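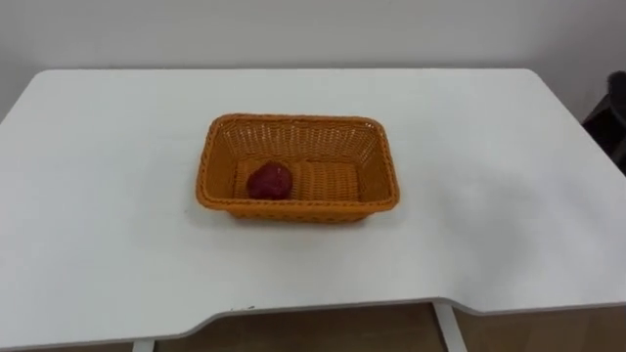 Progress report to the Medcombe Fund
Reading and Homework Rooms, Kariuki district
Prepared by Tumaini Mbwambo, project coordinator

1. Work done in this period

The reading room at Urkine opened in June, one month later than we planned. The delay came from the roof, which had to be repaired before we could bring any books inside. The room is now open every afternoon from 3 p.m. until 6 p.m., and children from two primary schools are using it.

We received 937 books in the second delivery. All of them are now stamped and entered in the register. I must mention that 70 of these books were too advanced for our readers, so we have passed them to the secondary school, with the agreement of the head teacher.
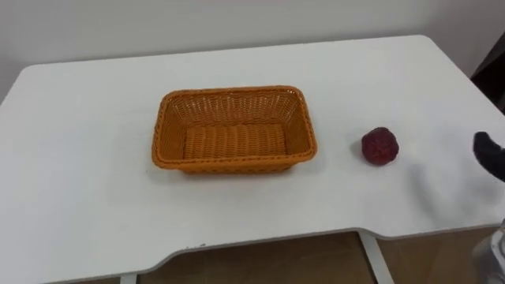 Page 2

The homework hour was not in the first plan, but the parents asked for it and we started it in August. There are places for 30 pupils. Many evenings we have more children than places, and the older ones then read outside on the veranda.

2. Difficulties

The transport of books from Drernano remains expensive. In the rainy months the driver has to take the longer road, and the budget line for fuel was finished before the end of the period. We covered the difference from the line for printing. I wrote to you about this change in September and I thank you for the quick approval.

One of our two reading assistants has left us for a teaching post. We are looking for a new person, but the work in the afternoon is difficult to combine with other employment.

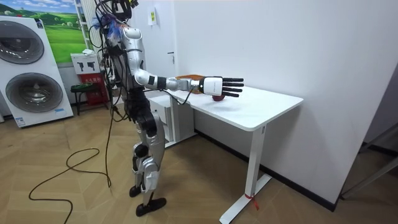

3. Money

The amount of 2,000 which was kept for shelves is not yet spent. The carpenter gave us his price in October and we found it too high. We have asked for a second price and will send you both. 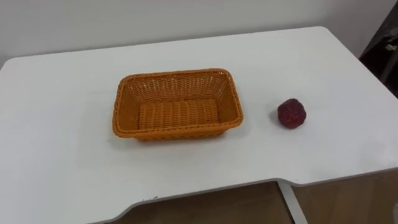 4. Plans until March

- Find and train the new reading assistant.
- Order the shelves.
- Begin lending books for the weekend, first to the pupils of the two upper classes.
- Send you the full accounts with receipts.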